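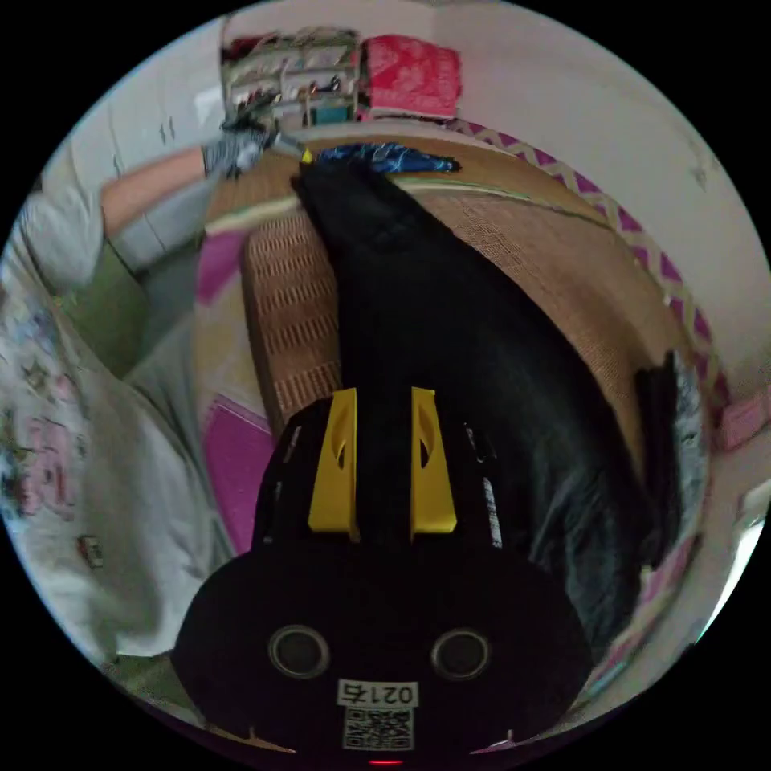

Hand-held gripper 0215 with its yellow finger plates, over a black garment on a woven basket.

Looking after a hand-held gripper

Cleaning. Wipe the two round sensor openings before every session with a dry lens cloth. Lint from dark clothing settles in the rims and is hard to see against a black body. Skip glass cleaner. If a smear won't lift, use a drop of isopropyl alcohol on the cloth.

Fingers. The plates should stand parallel when open. Close them on a strip of printer paper and pull from each side in turn – if one side slips, loosen both mounting screws, square the plates and retighten evenly. Check again after 200 grips. Udurel plates are due for replacement at 3000, sooner if the edges of the oval cutout show cracks.

Label. Keep the QR code flat and free of tape. A scratched code should be reprinted with the same number.

Fabric work. Take hold of a fold at least 6 mm thick. Single layers creep out of smooth plates. Heavy trousers and coats drag the fingers sideways, so support the far end by hand on the basket rim.

Storage. Fingers slightly open, body upright, away from the dryer.

Screw threads: use low-strength threadlocker only. Abelardo Painemal's spare parts list has the finger screws under item 119.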